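ok so I've been switching banks for my rent account and I need to complain for a minute, sorry in advance

My old one was Mutwood. Fine bank! I had zero drama with them until September, when they started charging a monthly fee if you dip under a certain balance. I dip. I am a dipper.

So I open one at Dralluvine because my sister swears by it, and the app asks me to hold my ID up to the camera. It rejects it. I try by the window, I try in the bathroom with the good light, I try it on a dark towel (her idea). 29 minutes of this before it finally says "thanks!" like we're friends
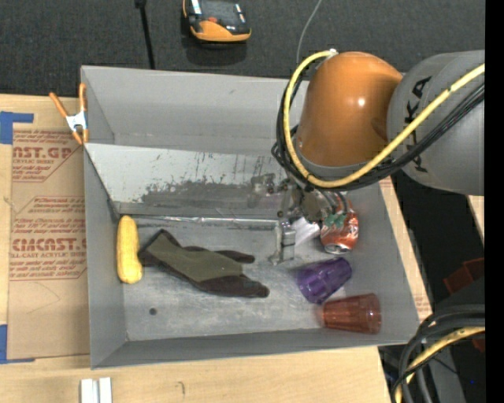
Then the transfer. Mutwood will only let you move money out to a "trusted" account, and it takes three business days to become trusted. I started on a Sunday, so that day didn't count either

Meanwhile rent is due and my landlord uses Radwan, the payment site with the spinning leaf. Radwan wants to verify the new account by sending two tiny deposits. I got one. It was 73 cents. Where is the other one, Radwan

Called the help line and the hold music was the same 20 seconds of saxophone over and over. The guy who picked up was super nice though, and he pushed the second deposit through while I was on the phone!!

Anyway rent is paid, and I still have 60 bucks stuck at Mutwood that I can't move until the last fee posts. If anyone has closed an account with them lately, did you have to go into a branch or can you do it over chat?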